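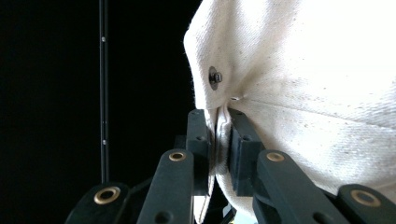

Última modificación de esta página: 4 de septiembre

Retura – vocabulario de la lona, el lienzo y sus cierres

Retura es un conjunto de datos léxicos en español sobre tejidos gruesos de uso corriente (lona, loneta, lienzo, arpillera) y sobre las piezas que se les cosen o se les clavan: ojetes, corchetes, broches de presión, cinchas, tiras perforadas, hebillas. Contiene 1752 entradas recogidas en talleres, tiendas de toldos y casas particulares de los valles de Nirno y de Lü, además de las que proceden de papeles de los antiguos almacenes Oro.

Está pensado para lexicografía, para dialectología y para quien tenga que redactar fichas de inventario de objetos textiles y no sepa cómo llamar a una pieza. No es un diccionario normativo. Si en un taller dicen «botón de golpe» y en otro «clec», aparecen las dos formas, cada una con su procedencia.

Contenido del paquete

entradas.csv – tabla principal, una fila por entrada
fuentes.csv – lista de las 30 fuentes, con su código y su tipo
equivalencias.csv – pares de entradas que designan la misma pieza
dudosas.txt – identificadores de las entradas con etimología o significado sin confirmar
LEEME.txt – este texto
LICENCIA.txt

Todos los archivos van en UTF-8 sin marca de orden de bytes. El separador es el punto y coma, y los campos que contienen punto y coma van entre comillas dobles. Excel en español suele abrirlos bien con doble clic; en LibreOffice hay que desmarcar la coma en el cuadro de importación, o las definiciones se parten.

Campos de entradas.csv

La tabla tiene 7 columnas:

id – identificador estable, con el prefijo RT y cifras. No se reutiliza aunque se borre la entrada.
forma – la palabra o locución tal como se recogió, en minúscula salvo nombres propios.
categoria – sustantivo, verbo, adjetivo o locución.
definicion – redacción propia, en una sola frase siempre que se pudo.
ejemplo – frase oída o copiada de la fuente. Puede estar vacío.
zona – Nirno, Lü, ambas o sin localizar.
fuente – código que remite a fuentes.csv.

La columna zona indica dónde se oyó la forma. No dice nada sobre el origen de la persona que la usaba, dato que no se pidió en ninguna encuesta. Las entradas tomadas de los papeles de Oro figuran como «sin localizar», porque el almacén servía a los dos valles y los albaranes no siempre traen destino.

Ejemplo de registros

RT0088; ojete; sustantivo; Agujero pequeño de la tela, reforzado o no, por el que pasa un cordón o un vástago.; El ojete se ha dado de sí.; ambas; T04
RT0412; clec; sustantivo; Cierre de presión metálico formado por dos piezas que encajan.; Le falta el clec de arriba.; Nirno; C11
RT0413; botón de golpe; sustantivo; Cierre de presión metálico.; ; Lü; T09
RT0937; abombarse; verbo; Dicho de una tela, coger bulto hacia fuera y perder el plano.; La lona se abomba por el medio.; ambas; T02
RT1206; tira de puntos; locución; Banda estrecha con agujeros en fila que permite ajustar el largo.; ; Nirno; C03

RT0412 y RT0413 están enlazados en equivalencias.csv. El enlace no tiene dirección: ninguna de las dos formas se considera la principal.

Cómo se recogieron los datos

Hubo tres vías. La primera fueron las encuestas en talleres, con objetos sobre la mesa y una sola pregunta: cómo se llama esto. Se evitó decir el nombre antes que el informante, y cuando se escapaba la respuesta se anotaba con la marca «inducida» y después se descartaba. La segunda, las conversaciones en casas, más largas y menos ordenadas, de las que salen casi todos los verbos. La tercera fue el vaciado de albaranes, etiquetas y libretas de encargos.

En las encuestas se usaron fundas, sacos y bolsas de tela con algún herraje. Las prendas de vestir se dejaron fuera desde el principio: el vocabulario de la sastrería tiene sus propios repertorios y habría triplicado el trabajo. Hay excepciones, sobre todo delantales y mandiles de lona, que en Lü se cosían en los mismos talleres que los toldos.

El nombre de las tiras con agujeros fue el que más variación dio. Se han recogido «tira de puntos», «cinta agujereada», «goma de botones» (aunque no sea de goma) y «regulador». En la tabla llevan entradas separadas y no se han fusionado, ya que algunos informantes distinguen entre la que se ajusta con botón y la que se ajusta con hebilla.

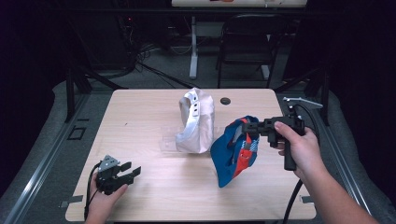
Transcripción y normalización

Las formas orales se escriben con ortografía corriente. No se transcribe fonéticamente. Se respetan, en cambio, los cambios que afectan a la palabra entera: «ojale» por «ojal», «corcheta» por «corchete», «lonilla» con valor de tela fina y no de diminutivo.

En los papeles se desarrollan las abreviaturas sin avisar, salvo cuando la abreviatura se convirtió en nombre. El caso más claro es «pres.», que en las libretas de Oro vale por «presión» y que en Nirno se sigue diciendo en voz alta («ponle un pres»). Tiene entrada propia.

Los ejemplos orales se copian enteros, pero se han quitado los nombres de personas y de clientes. Donde había uno aparece [N].

Limitaciones conocidas

Nirno está mejor representado que Lü. Se visitaron más talleres allí y las conversaciones fueron más largas.

Hay 229 entradas en dudosas.txt. En la mayoría se duda del significado, porque la palabra solo aparece en un albarán, sin contexto. Quien necesite datos limpios puede excluirlas por identificador; el resto de la tabla no depende de ellas, pero equivalencias.csv sí contiene pares en los que interviene alguna.

Los colores no se han recogido de forma sistemática. «Crudo», «hueso» y «blanco sucio» están porque los talleres los usan como nombre de género, no como color.

Falta casi todo el vocabulario de las máquinas de coser. Se recogió en parte y está sin revisar.

Las categorías gramaticales se asignaron a mano y en las locuciones el criterio cambió a mitad del trabajo. Las entradas anteriores a RT0600 pueden llevar «sustantivo» donde las posteriores llevan «locución».

Versiones

La numeración sigue el esquema mayor.menor. Cambia el número mayor si se tocan las columnas y el menor si solo se añaden o corrigen entradas. La próxima revisión está prevista para diciembre e incluirá, si da tiempo, las palabras de máquinas.

Licencia y cita

Los datos se pueden copiar, modificar y redistribuir citando la procedencia. Para citar basta con: Retura, vocabulario de la lona, el lienzo y sus cierres, y el número de versión. Si se usa una sola entrada, se agradece que se indique también su identificador.

Correcciones

Las correcciones se envían como archivo de texto con el id, el campo afectado y el texto propuesto, una por línea. Para formas nuevas hace falta además la zona y el tipo de fuente. Las que llegan sin zona se guardan, pero no entran en la tabla hasta que se puedan localizar.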